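Paint bench, 12/29/23

Casein paint, third round. Building is quiet, heat is on, and I had the whole long bench to myself, so I finally got to run the borax batch next to the lime batch with everything else held the same. Very happy with today! Notes in the order things happened, more or less.

Curd

Used the skim curd from the Flurnstead dairy again. It came drier than the August tub, crumbly instead of pasty, and I think a drier curd is easier to work with once you stop fighting it. Pressed it through the fine sieve twice. First pass left lumps like cottage cheese, second pass gave me something close to wet flour. Weighed out 100 g for each batch and put the rest in the fridge with a lid on (label on the lid AND the side, please, people have been eating out of that fridge).

Smell was clean, slightly sweet. The August tub had a sour edge by the second day and the paint from it never lost it. If the curd smells sharp when you open it, just don't bother.

Borax batch

Dissolved the borax in hot water first, let it cool until I could hold the jar comfortably, then stirred it into the curd with a wooden spoon. Left it alone for a good while. When I came back it had gone from white and grainy to a thick, almost clear syrup, a bit like honey. I love this part. It looks as if nothing is happening and then the spoon suddenly drags.

There were still a few grains at the bottom of the jar. Strained them out through a piece of old stocking and the binder ran beautifully after that.

Lime batch

Lime putty from the blue-lidded bucket, stirred straight into the curd. This one goes fast. It loosened almost at once and turned runny, then started to thicken again while I was still looking for a lid. Gloves and goggles the whole time, no shortcuts with the lime.

Working life is the big difference. The borax binder was perfectly usable at the end of the afternoon. The lime paint was stringy by lunch and I tossed what was left. Make small amounts, or have all your boards sanded and laid out before you touch the putty. I had not done that. Lost a third of the jar to sanding time.

Pigment

Red and yellow earths from Pratora, both very fine and very easy to wet out. 40 g into each half batch, made into a paste with plain water before it went anywhere near the binder. The ultramarine is from an older bag with no maker on it, and it clumps like crazy. A couple of drops of alcohol on the dry powder fixed that completely. Should have tried it months ago.

Keep the ultramarine for the borax binder for now. I have read both that it stands up to lime and that it fades in it, and I'd like to see for myself on a sample board before anybody paints a chair with it.

Mixing

Tried the Lokard bench mixer at two speeds. At 2000 rpm the paint came out smooth with a little foam on top that was gone after a short rest. At 3000 it whipped up like a milkshake, and the foam was still there when I cleaned up. The foamy paint dries with tiny pinholes all over it. So 2000 is the ceiling for anything with casein in it. Hand mulling on the glass slab still gives the best color of all, deeper and more even, but it takes forever and my wrist complains.

Brushing out

All test boards are birch offcuts, sanded, wiped down with a damp rag to raise the grain, then sanded again lightly. Two coats. The first coat always looks awful — streaky, see-through, with the brush marks standing up — and I have to remind myself every single time to leave it be. The second coat pulls it together. The yellow went on best, a warm mustard with no shine to it at all. The red looked brown when wet and dried a full step brighter than I expected.

The Rowlands flat brush was the winner by a mile. Long bristles, holds a lot, doesn't leave hairs behind. The cheap foam brushes soaked up water and started tearing before I had finished the first board.

Edges and small pieces

Corners are still where a finish gives out first, and I want to do a proper set of small pieces with the edges rounded over before painting. A sharp arris holds hardly any paint, and whatever does stay on it gets rubbed through the first time somebody picks the thing up. Even a little rounding gives the film something to sit on. Strong colors are the ones to test with, red and blue especially, with every scuff showing up plain as day, like the dark mark high on the front of the red cube.

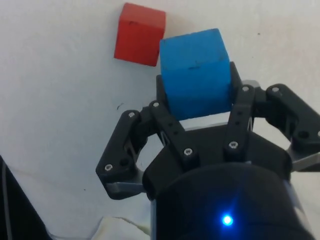
Rub test

Dry cotton cloth, firm pressure, same number of strokes on each board after the second coat had dried to the touch. Far too early for a fair test, I know, but I couldn't wait.

Borax and yellow: barely any color on the cloth.
Borax and red: faint pink smear, surface unchanged.
Borax and ultramarine: noticeable blue on the cloth. Too much pigment for the binder, I'm pretty sure.
Lime and yellow: nothing at all. Hard as a plate already!
Lime and red: a little dust, then clean.

Damp cloth took color off every one of the borax boards. The lime boards held up much better, though the red left a shadow. Boards are on the rack by the window, dated on the back in pencil. Please don't stack them face to face.

Oil over the top

Put one thin coat of raw linseed on the right half of the borax yellow board. It went dark and rich right away, more like old leather than mustard. Gorgeous, and a completely different color, so anyone matching a sample needs to match it oiled. Rags are hung flat over the outside rail.

Next

Repeat the ultramarine with less pigment.
Ultramarine in lime, one board, half of it covered with card and left on the windowsill.
Repeat the damp rub once the boards have had time to cure.
Sand everything BEFORE opening the lime.
Ask the dairy if the drier curd is a winter thing or if we can have it all year.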